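Trirkano Hand Unit Pair -- Set-up and Care Guide
Section 4: Marker cubes, grip check and room set-up

Revision of May 24, 2020

This section covers the work done on a pair of hand units after they have been unpacked and charged (Section 3) and before the first recording (Section 5). Allow extra time if the marker cubes have been removed for shipping. Both units of a pair must be set up together. Do not mix a left unit from one pair with a right unit from another, even if both carry the same firmware.

You will need:
The left and right hand units
Two marker cubes, supplied in the Orkgate case
The 2 mm hex key from the lid pocket
A dry lint-free cloth
A computer with Furkari installed and the room profile loaded

4.1 Fitting the marker cubes

1. Switch off both hand units.
2. Wipe the seat on top of each unit. Grit under the cube will tilt it enough to spoil the calibration.
3. Match the letter inside the cube to the letter on the unit: L to L, R to R. The printed patterns are different on every face of every cube, and Furkari will report the wrong hand if the cubes are swapped.
4. Press the cube down until it sits flat, then tighten the two screws by turns. Stop when the key begins to resist.
5. Try to rock the cube with a fingertip. If it moves, take it off and begin again at step 2.

Caution: Do not clean the printed faces with alcohol. It lifts the black ink and the corners stop reading. Order replacement faces under part number 2174.

4.2 Preparing the room

Any ordinary room will do if the head camera can see both cubes most of the time. A desk with shelves over it is a good place to start, as it gives you high and low reaches from one standing position.

1. Turn on the room lights. Avoid direct sun on the work area. Glare on the printed faces is the most common cause of lost tracking.
2. Move loose cables out of the place where the operator will stand, or tape them down.
3. Keep other people's hands away from the cubes. A person standing off to one side is fine.
4. Leave the furniture where it is once the room profile has been made. If a desk or shelf has to be moved, make a new profile.

Note: Large panes of glass and mirrors can show Furkari a second copy of a cube. If the status bar reads EXTRA MARKER, turn the operator away from the glass or hang a sheet over it.

4.3 Two-hand grip check

The grip check confirms that the jaws close evenly and hold a real object without slipping. Use something from the room that has a narrow part to hold and is light enough to lift with one hand unit. A small table lamp, unplugged, works well.

1. Put on the head camera and take one unit in each hand.
2. Hold both units out in front of your chest with the cubes up. Wait for two green squares in Furkari.
3. Close the right jaws on the object and lift it clear of the surface.
4. Hold the object in the air and keep the left unit still, with its jaws open and pointing down and away from you.
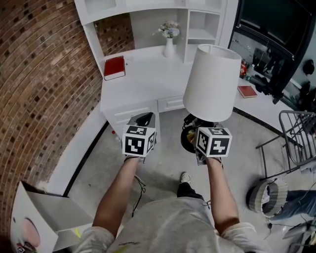
5. Hold this position for 18 seconds. Furkari counts down and sounds a tone at the end.
6. Set the object down, open the jaws, and repeat with the left unit.
7. Read the two slip values on the results page. Both should be green. If one is yellow, clean the jaw pads and repeat the check for that hand only.

Caution: Watch the cord when lifting lamps and other corded items. Unplug the item first and keep the cord out of the jaws. A cord caught in the hinge can bend the return spring.

Caution: Keep your free fingers behind the trigger guard. The jaws close with enough force to pinch.

If the object turns in the jaws but does not drop, the pads are probably worn on one side. Swap them left for right before ordering new ones. Pads are good for 3000 closings in normal use -- fewer if you handle a lot of metal or rough wood.

4.4 Checking the hand camera view

Each unit carries its own wide-angle camera. The picture is round with black edges, and straight things such as shelves and ceiling boards will look bent. This is normal and is corrected later in the software. Do not try to fix it by turning the lens.

1. In Furkari, open Devices, then Hand Cameras.
2. Point the unit up toward a corner of the room where there are some clear edges and a few objects at different distances.
3. Check that part of the unit's own body shows at the bottom of the picture. If it does not, the camera has been knocked out of place. See Section 7.
4. Bring the other unit into view at the side and check that the pattern on its cube is sharp enough to read.
5. Save one still for each hand. Furkari stores them with the room profile.

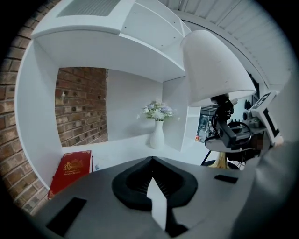

Figure 4-2. Hand camera view toward shelving, with the marker of a second unit at right.

If the whole picture is hazy, wipe the lens with the dry cloth and look again. If only one side is soft, the lens ring may be loose. Turn it clockwise by hand until it stops. Do not use pliers.

4.5 After the check

1. Save the results page. The file name starts with HOU if you are using the Hou head mount and with STD for all other mounts.
2. Switch off both units before putting them down. Rest them on their sides with the cubes clear of the table.
3. If you are stopping for the day, leave the cubes fitted and close the case lid gently. The foam in cases made before June is cut lower and may press on the cubes. In those cases, take the cubes off and store them in the lid pocket.

Repeat 4.3 and 4.4 whenever a unit has been dropped, a cube has been refitted, or the pads have been changed. A full repeat of 4.1 is needed only if the cube can be rocked by hand.

Continue with Section 5, First Recording.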